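Notes From a Week of School Board Talk Radio

I have been listening to the local morning show again, mostly on the drive to work and then on the kitchen radio on my day off. The town council and school board races are on the same ballot this year, so the host has been bringing in one candidate after another. I said in my last post that I would write down what I heard, so I am doing that now before I forget who said what.

The Kevmont seat is the one I care about, as I can vote in it. Two people are running. Daiane Lins is the incumbent and Xolani Botha is the challenger. Both got the same half hour, on different mornings, with the same host, Solange Meireles. She is a decent interviewer. She lets people finish, and then she asks the question again if they didn't answer it.

Lins talked mainly about the road bond. She voted for it and she still thinks it was right. The first part of the work was the Furtado Avenue repaving, which went over budget, and she admitted that without being pushed. When Meireles asked whether she would vote for a second bond, she said she would want to see the bids first. Meireles asked again. She said probably yes.

Botha is against a second bond. He wants the city to sell the old Lonmont depot and put that money into the streets. I have heard this idea before from other people and I have the same problem with it that I had then. The depot lot needs cleanup before anyone will buy it, and he did not have a number for the cleanup. He did say he would publish one before early voting starts. I will look for it. 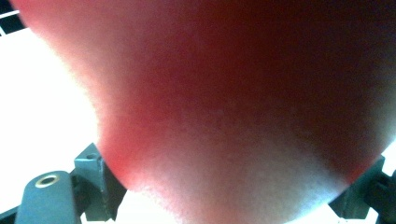 Something red, very close up.

The call-in part was better than the interviews. A woman named Aparecida asked why council meetings had moved to four in the afternoon, when most people are at work. Lins said the earlier time saves on staff overtime. Botha said he would move them back to seven. I agree with him on that one. I have been to two meetings since the change and there were a lot of empty seats both times. Under the old schedule you had to get there early to sit down.

Another caller wanted to talk about the governor's race for a long time and had to be cut off. That happens most mornings.

The last school board election in our district was decided by 109 votes. Meireles brought this up several times during the week and I think she was right to. People skip the bottom of the ballot. I did it myself for years. I would fill in the top few and leave the rest, on the theory that I shouldn't vote on something I hadn't read about, and then I never read about it.

The school board candidates were on Thursday, all of them together, and it was too many people for one segment. Thư Ninh was the only one I could follow from start to finish. She stuck to the bus routes. The district dropped 16 stops last fall, and she had the list in front of her and could say which neighborhoods lost them. Her plan is to bring back the ones on roads with no sidewalk and leave the others alone for now. The rest of the group spent most of their time on the superintendent's contract and talked over each other. 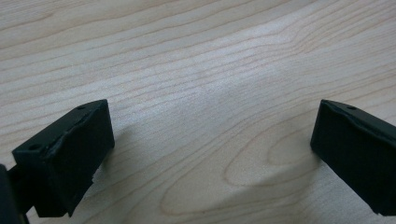 What I am doing before I vote

I requested the sample ballot from the county, and it came in the mail a few days later. It is longer than I expected. Besides the races there is a charter amendment about how vacancies on the council get filled. I read it three times and I think it means a special election in place of an appointment, but I want to hear someone explain it who worked on the wording. The Clastetti library branch is holding a question night on it and I plan to go.

I also wrote to both Kevmont candidates with the same question about the meeting times and whether they would put the recordings online. Botha's office answered the next day with a form letter that did not mention recordings. Lins hasn't answered yet. If either of them sends a real reply I'll post it with their permission.

Comments are open. If you heard the Thursday show and caught the names of the other school board candidates, please leave them below, as I only got about half.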